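1/ Spent most of this week recording shelf-cleaning examples for the tidy-up model at Gruvwood. A few people asked how that goes day to day, so this is a short thread.

14 replies · 83 likes

2/ The task sounds simple. Wipe one shelf of a storage rack, back to front, and leave everything on the other levels alone. We want 300 good runs before anyone trains on it. So far we have 121.

3/ Each run is one person, one cloth, one shelf. Camera on the head, both hands in view as much as possible. You start with your hands at your sides and finish the same way. If you forget the ending, the run gets binned, and I've binned plenty of my own.

2 replies · 31 likes

4/ Most of the learning value is in the dirty bits. A clean board wiped with a cloth teaches very little, so we want marks and dust that show up against the board. White powder on tan board shows up well. Black marks on dark metal don't, and we've stopped bothering with the beams for now.

5/ The back edge is where people slow down. You have to reach in under the shelf above, and most of us put the spare hand down on the board while we do it. I used to tell people to keep that hand out of the way. I've dropped that. It's how people wipe a deep shelf, so it stays in.

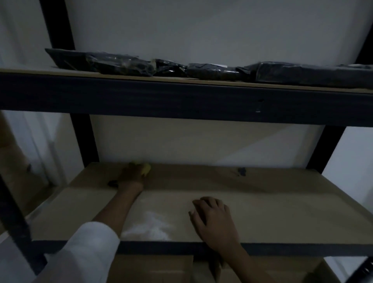
6/ Things we change between runs: the colour of the cloth, the height of the shelf, which hand does the wiping, what is stored above and below. Things we don't change: the rack and the room. Those come later, when the second set starts at Urkton in August.

1 reply · 22 likes

7/ Labelling takes longer than recording. Every run is split into reach, wipe, lift, fold and done. The argument is always over where "reach" stops and "wipe" starts. Our rule now is first contact between cloth and board. If you can't see the contact, mark it unsure and move on.

8/ We have 1,269 labelled pieces in the Mäkelä set so far, counting the older table-wiping runs. I went back over a batch of those and changed a lot of the "lift" labels. People drag the cloth far more than they lift it. Should have spotted that earlier.

5 replies · 47 likes

9/ Someone asked if we throw away runs with mistakes. No. A missed patch followed by a second pass is useful and we keep it with a tag. We only drop runs where the hands are out of view for too long, or where somebody stops to talk.

10/ Small practical note for anyone doing the same: long sleeves in a plain colour are fine, but keep to one kind per session and write down which. We had a mix in the Landia runs and it made checking the hand outlines slow work.

11/ Next up is the same task with items on the shelf that need moving first. I expect that to take at least twice as long per run. Will post the label list once it has settled down.

9 replies · 6 shares · 58 likes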